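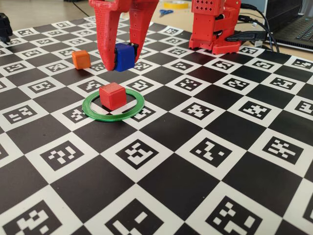 Blue cube in the fingers, red cube in the green ring, orange cube still on the mat.

Home | Arms | Grippers | Mats and Targets | Spares | Buying Notes | Contact

Vukon Tabletop Arm, Printed Frame

Sold by Fotgate, Brisport. Page revised May 4, 2021.

We stock this arm and we like it well enough, but read the page before you send a purchase order. Most of the returns we handle come from buyers who budgeted for the arm and nothing else.

What it costs

The arm with its two-finger gripper is $800. That price does not cover a laptop, a marker mat, or cubes and rings. If your plan depends on camera calibration, put the mat on the order now. A mat printed at the office and taped together in sheets will cost you more in lost afternoons than ours does.

What it does

It picks up small, light, regular objects and puts them down somewhere else. Cubes suit it. We have seen proposals that go straight from cubes to sorting mixed parts on a line, and we would not sign one. Ask whoever wrote the proposal how many tries they ran and how many they threw out.

Printed fingers wear. Plan on two spare sets for a year of regular use, and do not believe a quote that leaves them off. The fingers are different shapes, so order left and right separately.

Bench space

Allow for the mat, the base at its back edge, and a place for the laptop. Then allow for cables. The maker's drawing shows a footprint with no cables in it, and we have never managed to set one up that way.

Lead time

The maker quotes about 13 working days. Our September batch took longer. If you have a fixed start date, ask us what is on the shelf before you promise anything to anyone.

Support

Setup help comes from Ait Brahim, our bench service partner, and is billed separately. The warranty covers motors and the control board. It does not cover printed parts.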